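Ticket: Snack boxes – bags arriving crushed, flavors mixed up
Queue: Office supplies, Wolbridge
Opened by: Barış Sarıgül
Picked up by: Wenceslao Ulloa
Status: Resolved, watching the next shipment

Reported problem

Hi Wenceslao! First off, people love the snack boxes. The Lirdale office asks for them all the time and I want to keep them going. But 11 of the last 30 boxes had trouble. Mostly crushed puffs (the bottom layer is crumbs by the time anyone opens it), and a few boxes came with two of the same flavor and no barbecue at all. Can we work out what's going on before the September run?

Reply – Wenceslao

Love a puzzle like this. Couple of questions:
Are the crushed ones always at the bottom, or also along the sides?
Are the boxes being stored flat or on end at Lirdale?
Do you still have one unopened?

Reply – Barış

Always at the bottom. Stored flat, never stacked more than 4 high. One still sealed, I'll open it at lunch.

Update: opened it. All the bags were lying flat in layers, with the heavy cracker packs on top of the puffs. So there's our crumb machine.

Log – Wenceslao

Test 1. Packed the same way as always, bags flat, heavy ones last. Carried it down to the loading door and back, set it down hard twice. Bottom bags crunched when I squeezed them. Problem reproduced, hooray!

Test 2. Same order, crumpled paper between the layers. Better, but the flaps wouldn't close and I had to lean on them, so I lost what I'd gained.

Test 3. Bags standing up or leaning against the walls. Heavier packs go in along the sides, light puffy bags last. Same walk, same two bumps. Opened everything afterward and nearly all of it was whole. I was so pleased I ate the evidence.

Test 4. Same as 3, with a box from Grikmont that's a little taller. No real difference, so let's use up the 400 we already have from Retamal.

On the mixed flavors: the big red bags and the orange ones get grabbed for each other when they're in the same bin. I've split them into separate bins and put the flavor name in English on the front of each. The packer now looks at the corner of the red bag before it goes in, where the barbecue flavor is printed.

Packing order going forward:
1. Tape the rim of the box first, it stops the edge from snagging the bags.
2. Heavier packs upright along the walls.
3. Orange and green bags next.
4. Red barbecue bag last – check the corner.
5. Small wrapped packets wherever there's a gap.
6. Close the flaps without pressing. If they need pressing, take something out.
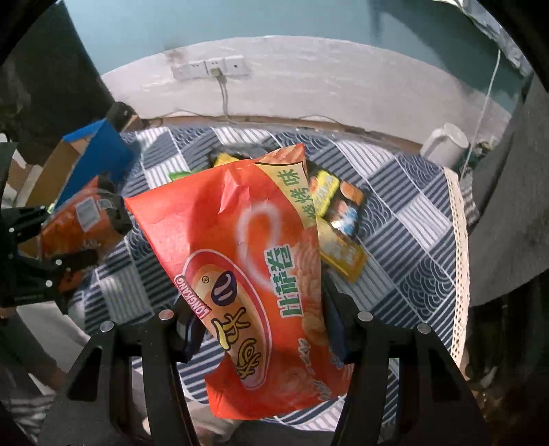
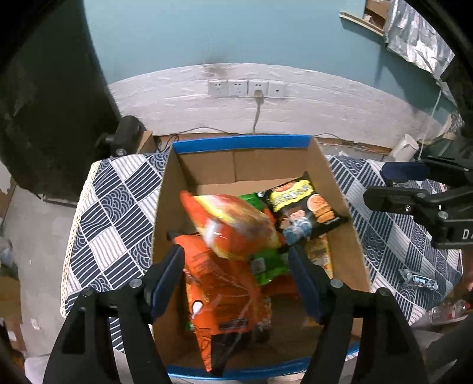

First: the red bag, with the barbecue flavor on its corner panel. Second: snack bags in the box with the taped rim.

Reply – Barış

This is great, thank you! Sharing the list with Lirdale now. I'll report back when the next lot gets there, please leave the ticket open until then.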